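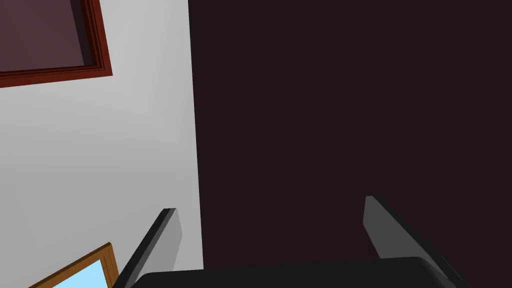 Wrist camera in sim, gripper open, dark panel filling most of the view. Thread on why our planner kept losing its mind in spots like this. 1/

I work on the manipulation stack at Sallholm, mostly the part between perception and planning. We run everything in simulation before it goes near an arm. For most of June I was chasing one class of failure, and it came down to views with very little in them. 2/

Look at the right side of that render. Smooth, near black, no texture, no seams. A feature tracker gets nothing from it. The useful structure is the vertical edge where it meets the gray wall, plus the two picture-frame-like things on the left, and both of those run out of the image. 3/

Our localizer (internal name Fusa) fuses joint encoders with visual features from the wrist camera. On an ideal arm you wouldn't need the camera for this. We add joint offset noise and a little base drift in sim on purpose, so the visual part has to earn its place. 4/

With one long straight edge you can correct motion across the edge. Motion along it is close to unobservable. This is the aperture problem and it's in every textbook. I knew that and still spent four days looking at the planner first. 5/

Symptom: the arm would approach a large flat surface, stop, back off a couple of centimeters, approach again. The logs said "goal updated" every cycle. The goal was fixed in the world. Our estimate of where we were was sliding, so in the arm's own coordinates the goal moved. 6/

The replay set had 1,290 approach episodes. 984 finished without a replan. I sorted the rest by the number of tracked features in the last second before the first replan, and the bad ones piled up at the low end. Should have made that plot on day one. 7/

Second problem, and this one was embarrassing. The gripper is always in view at the bottom. The fingers have gray faces and hard black outer edges, so they make great corners. When the background is blank, the strongest features left are on the robot. 8/

Those features never move relative to the camera. If they get into the tracker as static world points, they vote for "the camera isn't moving." Encoders say we're moving, vision says we're not, and the filter splits the difference. 9/

We did have a self mask. It was rendered from the gripper model with the fingers closed. Nobody had hooked it up to the live finger joint values. With the fingers spread wide, both of them sat mostly outside the mask. 10/

Valentyna Ivanyshyn found that one, by the way. She overlaid the mask on the image and sent it to me with no comment. The file was older than my time on the team. 11/

Fix one: render the mask from the current joint state every frame and dilate it a bit to cover timing error. It's cheap. The renderer was already running for collision checks, so we just ask it for one more pass at low resolution. 12/

Fix two: stop treating visual confidence as one number. The filter now gets a full covariance from the tracker. With one edge in view, it's tight across the edge and very loose along it, and the encoders carry the loose direction. 13/

Fix three is on the planning side. If the goal moves less than the current position uncertainty, keep the old plan. Before, any shift over 2 mm triggered a replan, whatever the filter thought of itself. That threshold was picked by hand years ago for a different arm. 14/

I also tried a learned depth model to get something out of the blank region. It gave smooth, confident depth on flat dark panels, and the depth was wrong by different amounts each run. It's off for now. Might revisit with a proper uncertainty head. 15/

After all three fixes, the same replay set leaves 26 episodes that still replan. I went through them by hand. Most are real – the target is partly blocked and a new plan is the correct answer. A few are timeouts from the IK solver and belong in another ticket. 16/

Caveat: sim lighting is flat and the noise is tame. A real dark surface would have reflections, which give you features that move the wrong way. We have a test for this with a glossy material and it does not pass yet. 17/

On tooling: the thing that helped most was a viewer that draws the tracked points, the mask and the uncertainty ellipse on each frame and lets you scrub. Ours is a fork of Honeck with a few panels added. Took about a day to set up. 18/

If you maintain something similar, two checks worth adding to CI. One, project the robot mask at the joint limits and assert it covers the rendered robot pixels. Two, run a blank wall episode and assert the covariance grows. Both run in seconds for us. 19/

The write-up of the covariance part is going in the Tymoshchuk repo under docs/tracking, once I clean up the notation. The mask code is merged already. Next on my list is the glossy material test. 20/20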